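Lejla Matić has spent most of this year deciding which hand to put on her arm. She runs the manipulation bench at Rondside, where the same small kitchen has been used for every gripper and camera test since the group moved in. When we spoke, she was near the end of a comparison between two parallel grippers, one from Uretti and one the team built in-house and calls the Irwood.

"People expect me to talk about grip force," she said. "Force was fine on both from the first afternoon. What we argued about was finger length."

The kitchen is a children's toy, and everything in it is a little smaller than a grown person would like. Matić said that suits her. A gripper that is too bulky shows it right away, usually at the faucet or under the shelf.
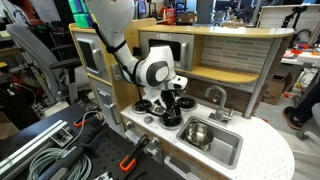 "The Uretti fingers are 18 millimeters longer," she said. "That helps when you come straight down at the stove. Then you go to the sink and the same 18 millimeters is in your way, and you have to tilt the wrist to get at the rim of anything in there."

Each gripper got 300 attempts at one job: pick up a small metal dish from a burner and set it down in the sink. The Irwood finished 93 percent of them. Matić would not give me the other number until her colleague Hrvoje Kelmendi had gone back through the logs, where he suspects a batch was run with the old controller settings.

Kelmendi handles the control side, and he was more blunt about it. "I changed the damping in August and I didn't write it down in the right place," he told me. "So some of those runs may not be a fair comparison. We'll repeat them if we have to."

I asked whether the camera had made a difference. Both grippers were tested with the camera on the wrist, and Matić said she would not go back to relying only on a fixed view from the side. The trouble is reflections. Polished metal gives the depth reading holes, and a sink with a shiny dish in it is the worst case she has. 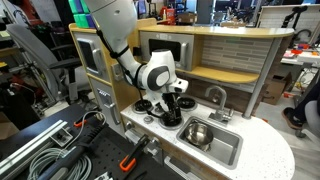 "You can dull the metal with spray, and plenty of people do," she said. "I didn't want to. If it only works on dull metal I'd like to know that now."

Cables were the other long subject. Running them outside the arm makes a gripper swap quick, and Kelmendi can do one before his coffee is finished. It also means slack near the wrist, and slack catches on things. They have tried clips, sleeves and tape – the tape lasted longest.

The team has logged 2,917 grasps on this bench in all, counting the early ones that Matić describes as mostly practice for the people. She plans to keep the Irwood on for the next round, with fingers cut a little longer, and to send the Uretti over to Gorazd Jurić, who works with taller containers and has been asking for it.

"He can have it once the repeats are done," she said. "I've told him that twice."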